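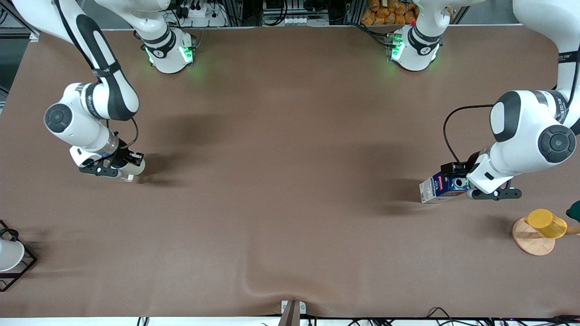 How much shelf depth does a one-litre carton need? 70 mm if it stands upright, 200 mm if it lies on its side, so from today they stand.

Sat 8 April. Larder, second attempt. The shelf under the window is 325 mm deep and 400 mm high, which takes four upright cartons front to back with 45 mm left over. I had been laying them flat to see the labels, and losing most of the height above them.

Emptied the shelf, wiped it with soda solution, left the door open. Sorted everything on the table first: tall cartons, short cartons, tins, jars. Anything dated before June goes at the front. Small cartons are a nuisance -- too short for the main row, too light to stack more than two high. They now have the left-hand end to themselves, narrow side out.

Lowri Griffiths rang at eleven about the spare brackets. She can have the two long ones. The short pair I am keeping for the shelf over the door, if the plaster there will hold a plug.

Still to do: liner for the bottom shelf, cut to 400 mm. One hinge screw is loose. Bought no more oat milk.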